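Notes on Collecting Folding Demonstrations
Posted in November by Craig McIver
Filed under: Work, Data collection

Readers of this blog have asked for an account of the garment work at Eltcombe, and I have delayed writing one until the collection procedure had settled. It has now been stable long enough to describe. What follows is a personal record and should not be read as a statement by Tivico, although my colleagues there have been kind enough to check it for errors.

The purpose of the project is to gather examples from which a two-arm system can learn to fold ordinary clothing. The examples are demonstrations performed by an operator who controls both arms and completes the task from beginning to end. Each demonstration is stored with the joint positions, the gripper commands and the camera streams, and each is reviewed before it is admitted to the training set. Our target for the first release is 2,000 accepted demonstrations. A demonstration that is recorded but not accepted does not count toward that figure, and the distinction has caused more discussion than any technical matter this year.

Sutherland wrote the first version of the operator instructions. It was a sound document, but it told operators what the finished garment should look like and left the order of steps to them. As a result, the early recordings contained a wide range of methods. One operator folded the sleeves first. Another made the long fold first and dealt with the sleeves afterward. Both produced acceptable shirts. The model trained on the mixture tended to hesitate at the point where the two methods parted, and on several runs it closed a gripper on the fabric, released it, and closed it again in the same place without moving on.

We considered two remedies. The first was to label each demonstration by method and let the model take the label as an input. The second was to prescribe a single order of steps and discard the rest. Hallance, the group responsible for training, preferred the first. I preferred the second on grounds of cost, and the second was adopted for short-sleeved shirts only. I have since come to think that Hallance had the stronger argument, and labels will be introduced when we move to trousers.
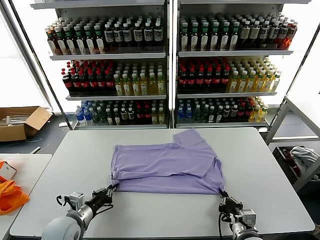

Under the present instructions, an operator may not restart a demonstration after an untidy fold. This rule is unpopular. Operators take pride in their work and do not like to leave a poor fold in the record under their own initials. The rule stands because recoveries are among the most useful material we collect. A sleeve that springs out of place, or a hem that turns under, will occur when the system is running by itself, and it must have seen someone deal with the problem. If every demonstration is clean from start to finish, the model learns nothing about getting back to a good state from a bad one.

There are limits. A demonstration is stopped and rejected if the garment leaves the table, if the arms touch each other, or if a camera stream drops. It is also rejected if the operator reaches in by hand, even briefly. This last item was added after review of an early batch in which a collar had been straightened by hand several times. The hand was easy to miss at normal playback speed, and I missed it myself in two cases.

Starting positions deserve a separate note. We found that operators, left to themselves, lay a shirt down in much the same way each time. The sleeves are even and the collar points away from them. A set of demonstrations gathered in this manner looks varied on paper, with many garments and many operators, and is nearly uniform where it matters. The instructions now require the operator to draw a starting card before each demonstration. There are 40 cards. Some call for a rotated garment, some for a garment dropped from above the table, and some for one sleeve trapped under the body. Acceptance rates fell when the cards were introduced and have partly recovered.

Sessions are kept short. An operator works for 40 minutes and then rests or moves to review duty. We had no firm rule on this at first, and the quality of the gripper timing toward the end of long sessions was plainly worse. Operators would begin to close before the fingers were properly placed, and the fabric would slip. Review duty has had an unexpected benefit as well. People who have spent time scoring the work of others return to the controls with a better sense of what a reviewer can and cannot tell from the recording.

Each accepted demonstration receives a score from 1 to 5, given by a reviewer who did not perform it. The score concerns the finished fold alone. We record recoveries in a separate field so that a demonstration with a difficult middle and a good ending is not marked down. The two fields were combined in an earlier form, and I would advise any group starting out to keep them apart from the first day. We had to score the older material again, and that consumed most of a month.

A further point concerns the background. There was a proposal to hang a plain curtain behind the work table so that the cameras would see only the garment and the arms. I opposed it. The system is intended for use in rooms that contain furniture, stock and daylight, and I would sooner meet those difficulties in collection than in deployment. The matter remains open, and a small comparison is planned.

The remaining work for this phase consists of towels, long-sleeved shirts and a second pass over dark fabrics, where the edges are harder for reviewers to judge. I will report on the towels when there is enough material to support a conclusion. Correspondence on the scoring form is welcome, and I can supply a copy of the current version on request.

C. McIver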